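4. Setting up the counter station for a shift

This section is for the person on shift at the counter station. It covers the morning start, tidying runs and handing over. First installation is in section 2 and is carried out by Bruvonach. Arm faults are in section 7.

Before the arm came in, one person on each shift cleared and reset the kitchen counter by hand between other jobs. The arm now does the repeated part of that work. The person on shift prepares the counter, answers the questions the arm puts on the panel, and deals with anything it refuses. Please read 4.4 even if you have worked the station before, as the handover has changed.

4.1 Before you start

You need the panel key, the shift sheet and a dry cloth. Take off lanyards and tie back loose sleeves.

CAUTION: The arm can move as soon as the key is turned to RUN. Keep the key in your pocket while your hands are on the counter.

1. Check that the key switch is at HOLD and the panel shows the word Waiting.

2. Wipe the worktop and dry it. The gripper will pick from a damp surface but small pieces slide.

3. Look over both gripper fingers. If a finger is bent, or will not close flush with the other, leave the switch at HOLD and call Wenceslao Godoy on extension 359.

4. Check that the wrist cables hang free. Do not re-route them yourself.

4.2 Laying out the counter

The arm does not need a bare counter. It was set up to work among the things people keep there, and shelves and canisters can stay where staff like them. It does need a clear drop from above to the piece it is going to pick.

5. Put the open wooden box in front of the cutting board. Lighter items such as crisp packets go flat on the bottom. Long handles and sticks may rest across the rim, provided they do not reach over the board.

6. Stand the first piece upright on the board, with space on both sides for the fingers.
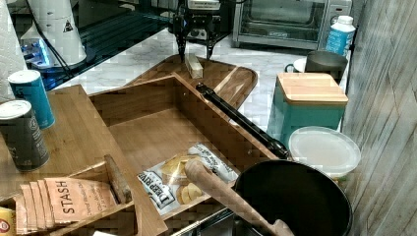
7. Step back behind the floor line and turn the key to RUN. The arm stops above the first piece and asks for confirmation. Press Yes if the fingers are over the correct piece, or No to send the arm back to its rest position.

Note: If you press No 3 times in a row the panel locks and asks for a supervisor. This is not recorded against you. Tadeo Lucero or Fidel Echeverría can unlock it.

8. After the first confirmation, the arm carries on with the rest of the list by itself. You can do other work within sight of the panel lamp. You may not leave the room.

4.3 During a run

A steady green lamp means the arm is working. Amber means it has a question. Red means it has stopped and will not restart until the key has been to HOLD and back.

Most amber calls are about packets and lids. Soft packets change shape when gripped, and flat lids give the fingers very little edge. Move these by hand and press Done by Operator. Do not press Skip, which leaves the item on the list for the next shift.

The gripper load limit is 480 grams. Full canisters and filled bowls are hand work, as they were before.

CAUTION: Never reach under the gripper to straighten a piece while the lamp is green or amber. Turn to HOLD first, wait for the click, then reach.

4.4 Handing over

Under the old rota the counter was handed over cleared. It can now be handed over part way through a list, but both people must be at the panel together.

9. Turn the key to HOLD and wait for the click.

10. Read the open items aloud from the panel. The incoming person checks them against the counter.

11. Both sign the shift sheet. The key passes from hand to hand — do not leave it in the switch.

12. Write down any item you moved for the arm more than once. Damián Insaurralde goes through these notes and changes the pick list, and several of the current hand-work items came from them.

The panel counts gripper cycles. At 2000 cycles it shows Change Pads and will finish the current list only. Pads are in the Plusico drawer. Only staff who have done the half-day course with Ulises Bustos may fit them.

Nobody's hours at the station were changed when the arm was put in. Time freed by a run belongs to the tasks on the back of the shift sheet, and questions about that list go to your supervisor.

Section last revised 08/05/2026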